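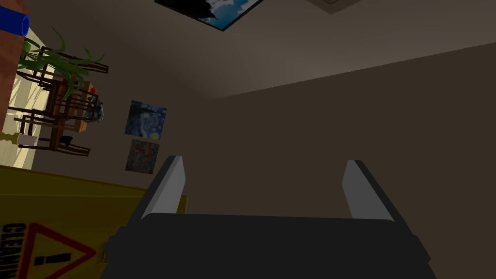

A plain brown wall with a framed picture of sky and clouds.

About Grenow

Grenow is a picture framing workshop and school on the second floor of the old Hamdy building in Plurngate. We frame prints, paintings, maps, certificates and family photographs, and we teach people to do the same at home.

Zulkifli Lubis started the business with one bench and a secondhand miter saw. Retno Pattinasarany joined two years later and took over mat cutting and glass. Aisyah Ismail runs the classes and answers most of the email. The three of them own the company in equal shares.

What we do

Most of our work is made to order. Bring your picture in, or send us its measurements, and we will quote a price the same day. A standard frame takes 10 working days. Large pieces and anything needing repair take longer – ask before you plan a hanging date.

We keep 276 moldings in stock, in oak, ash, maple and painted pine. The Citow range is our own, cut and finished in the workshop. Mats are acid-free. Regular glass is included in the price, and low-reflection glass costs extra.

We also hang pictures in homes and offices within Plurngate. Hakim Lumbantobing does this on Thursdays and brings his own ladder and level.

Classes

The beginner course runs for 5 evenings and covers measuring, cutting a mat, joining corners and fitting the back. You take home two finished frames. Roughly 600 people have completed it. The next course opens in November, and places are booked by email. Tools are provided, but please wear closed shoes.

Azlan Kwok teaches a separate day class on old frames, with cleaning, filling and gilding. Some experience is needed for that one.

Contact: Grenow, Hamdy Building, second floor, Plurngate | © Grenow. All rights reserved. | Back to top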